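오늘은 로봇 관리 얘기 좀 길게 풀어볼게요. 우리 집 거실 한쪽에서 굴리는 조리대 정리용 로봇, 이름은 Zoson입니다. 물건 집어서 트레이에 옮기는 게 일의 거의 전부인 녀석인데 손이 은근히 많이 가요. 타래로 갑니다 (길어요)

일단 구성부터. 본체는 Bridosau에서 나온 상반신형이고 제어 소프트웨어는 Givodano 걸 씁니다. 머리에 카메라 하나, 손목에 2개. 1월에 들여와서 처음 두 달은 거의 케이블하고만 싸웠어요. 로봇 샀는데 왜 나는 매일 바닥에 엎드려 있는가...

제일 자주 받는 질문이 "캘리브레이션 얼마나 자주 해요?"인데요, 저는 본체 위치를 조금이라도 옮겼으면 무조건 다시 합니다. 청소하다 발로 툭 친 것도 옮긴 거예요. 저도 처음엔 에이 이 정도야 했다가 그날 오후 내내 허공을 집는 로봇을 구경했습니다 ㅋㅋㅋ

7월 들어서 또 집는 위치가 슬슬 밀리기 시작했어요. 한 번에 확 틀어진 게 아니고 조금씩. 이런 게 더 골치 아파요. 확 틀어지면 바로 알아채는데 조금씩 밀리면 "오늘 컨디션 안 좋네" 하고 넘어가게 되거든요. 로봇한테 컨디션이 어딨다고.

그래서 2020년 7월 30일, 날 잡고 처음부터 다시 맞췄습니다.

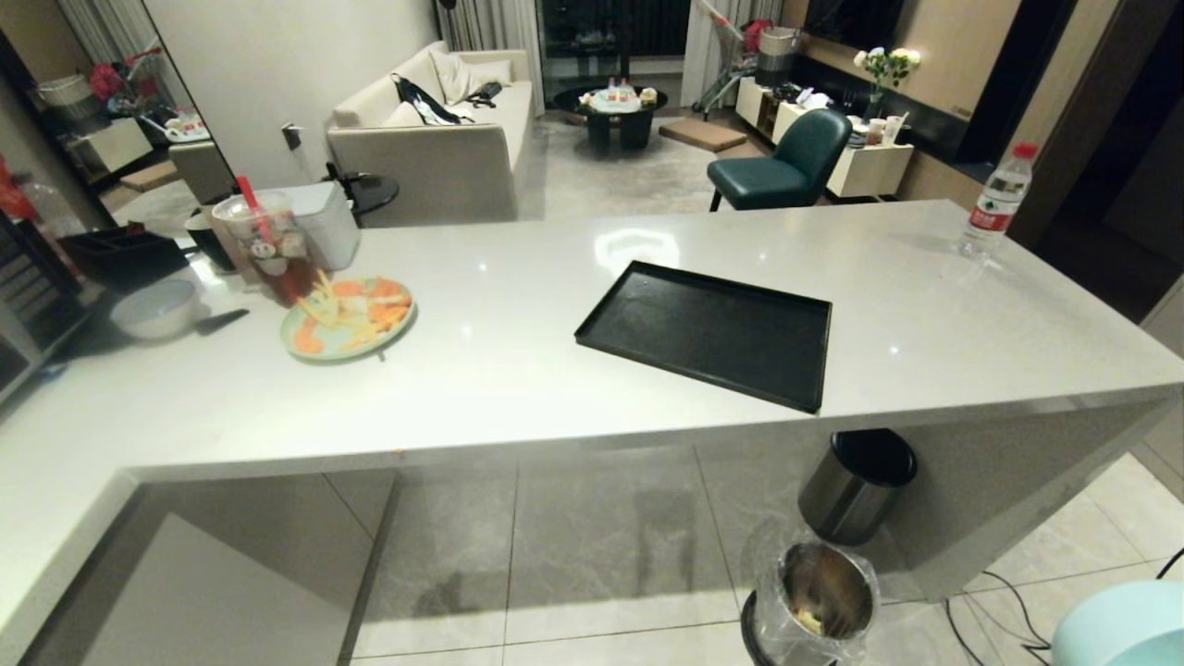
카메라 보정에서 제가 제일 신경 쓰는 건 조명이에요. 노출 자동으로 두면 로봇이 고개를 숙일 때마다 밝기가 출렁거리고, 그러면 깊이값도 같이 출렁거립니다. 특히 우리 집 조리대는 하얗고 번쩍번쩍한 석재라서 천장 조명이 그대로 동그랗게 떠요. 이 반사점 근처에서는 깊이가 푹 꺼진 것처럼 잡힐 때가 많아서, 기준이 되는 물건은 까맣고 테두리가 올라온 트레이로 정했습니다. 밝은 상판 위에 검은 사각형이라 모서리 잡기가 훨씬 편해요! 비스듬히 놓인 상태에서도 네 모서리만 제대로 나오면 통과.

노출은 수동 고정, 화이트밸런스도 고정. 이 두 개만 해도 반은 먹고 들어갑니다. 설정 파일 저장 꼭 하시고요. 재부팅하면 자동으로 돌아가 버리는 버전이 있어요. 제가 그걸 모르고 세 번을 다시 맞췄어요 (눈물)

그다음은 손목. 우리 애는 왼쪽 손목 회전축이 문제였어요. 고정 나사 2개가 살짝 풀려 있더라고요. 손으로 잡고 흔들면 딱 느껴질락 말락 하는 유격인데 손끝에서는 그게 꽤 큽니다. 카메라만 의심하느라 며칠을 날렸네요. 여러분은 기구부터 흔들어 보세요 제발.

조이는 건 전원 내리고, 팔은 받침 위에 편하게 내려놓고 했습니다. 토크 드라이버 없이 감으로 조이다가 나사산 뭉갠 적이 있어서 이번엔 Sequeira 드라이버를 샀어요. 비싸요. 근데 나사산 살리는 게 더 비쌉니다.

나사 조이고 나서 영점 다시 잡고, 관절을 하나씩 끝에서 끝까지 천천히 돌려봤어요. 이때 귀를 잘 열어두세요. 저는 팔꿈치에서 서걱서걱 소리가 나길래 긴장했는데 케이블 타이 꼬리가 커버에 쓸리는 소리였습니다. 니퍼로 똑 잘라주고 끝. 허무해...

이제 케이블 얘기. 제 영원한 숙제.

노트북에서 나오는 선이 길어요. 짧은 걸로 바꾸면 팔을 끝까지 뻗었을 때 당겨지고, 길게 쓰면 엉키고. 전에 한 번 통신이 뚝뚝 끊겨서 로그를 39줄쯤 읽다가 문득 커넥터를 눌러봤더니 딸깍 하고 들어가더라고요. 네, 덜 꽂혀 있었어요. 그 뒤로는 로그 보기 전에 커넥터부터 전부 눌러봅니다. 이건 진짜 습관 들이세요.

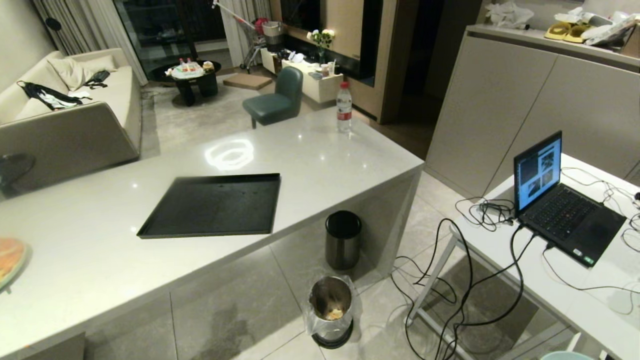
조리대 옆 접이식 테이블이 제 작업석. 검은 케이블이 테이블 위에서 한 번 감겼다가 바닥까지 늘어집니다.

저 선들은 묶고 싶은데 꽉 묶으면 또 안 돼요. 굽힘이 한 군데로 몰려서 속이 먼저 끊어지더라고요. 벨크로로 느슨하게, 여유는 크게 돌려서 두는 쪽으로 정착했습니다. 보기엔 좀 그런데 끊기는 횟수는 확 줄었어요.

아 그리고 렌즈! 주방 옆에서 쓰는 분들은 렌즈 자주 닦으세요. 기름기가 얇게 앉으면 화면으로는 잘 모르겠는데 모서리 검출이 은근히 흐려집니다. 저는 블로어로 먼저 불고 극세사 천으로 살살. 휴지로 문지르면 잔기스 납니다. 물어보지 마세요 왜 아는지.

트레이도 마찬가지예요. 검은색이라 희끗한 부스러기나 얼룩이 잘 보이는데, 그게 가끔 특징점으로 잡혀요. 보정 돌리기 전에 한 번 쓱 닦아주면 마음이 편합니다.

그리퍼 손끝 패드도 봤는데 안쪽 가장자리가 닳아서 반질반질해졌더라고요. 이러면 매끈한 물건 들 때 주르륵 미끄러져요. 패드는 소모품이니까 아끼지 말고 갈아주는 걸로. 붙일 때 면을 알코올로 닦고 꾹 눌러서 하룻밤 두는 게 포인트입니다. 성격 급해서 바로 돌렸다가 패드가 물건에 붙어서 따라간 적 있음 ㅋㅋㅋㅋ

마지막은 확인 작업. 트레이 모서리 찍기를 자리 바꿔가면서 10번 반복시켰어요. 오차는 최대 2mm까지 나왔는데 집에서 쓰는 용도로는 충분합니다. 밀리기 시작했을 때는 손가락 한 마디씩 빗나갔으니까 감개무량하네요.

정리하자면 제 순서는 이래요. 커넥터 눌러보기, 손으로 잡고 흔들어보기, 렌즈 닦기, 노출 고정 확인, 그러고 나서 보정. 보정을 맨 앞에 하면 뒤에서 뭐 하나 만질 때마다 또 해야 해요. 제가 그랬고요, 네.

참 펌웨어 업데이트는 이번에 일부러 안 했습니다. 한꺼번에 다 바꾸면 뭐 때문에 좋아졌는지 모르니까. 며칠 그대로 돌려보고 괜찮으면 그때 올릴 거예요.

손목 나사에 나사고정제 바르는 분 계세요? 저는 중강도로 할지 저강도로 할지 아직 고민 중이에요. 분해할 일이 꽤 있어서요. 써보신 분 댓글 좀 부탁드려요!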